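Letden puts two-armed robot to work on washroom tasks

Oct 30, 2024 – Letden has moved its Gralusley staff to a new roster built around Tak, a two-armed robot. 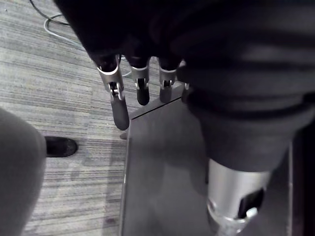
What changes for staff

Seventeen attendants now spend part of each shift supervising. 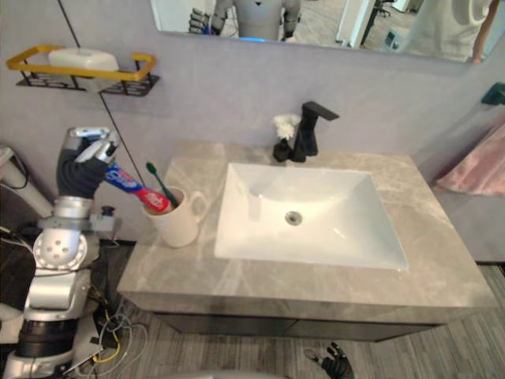

Toothpaste in hand at the vanity, Gralusley.

Towels are the next task on the program.
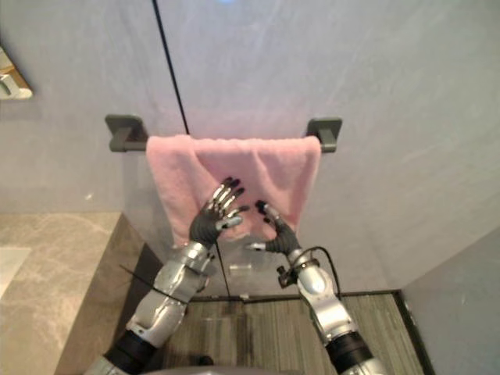

Marlow said the new roster was easier on her shoulders, though she wanted more training labour paid at the full rate.

Letden will review pay grades in June.

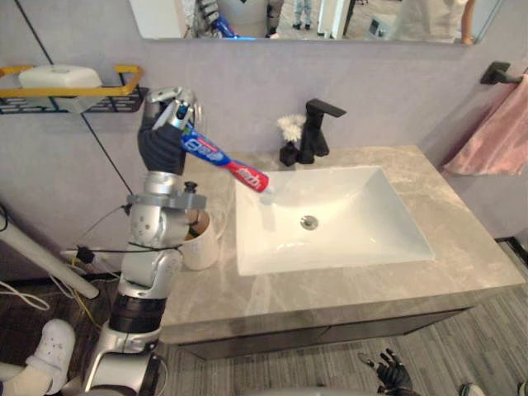
Availability

Postora handles enquiries from other employers.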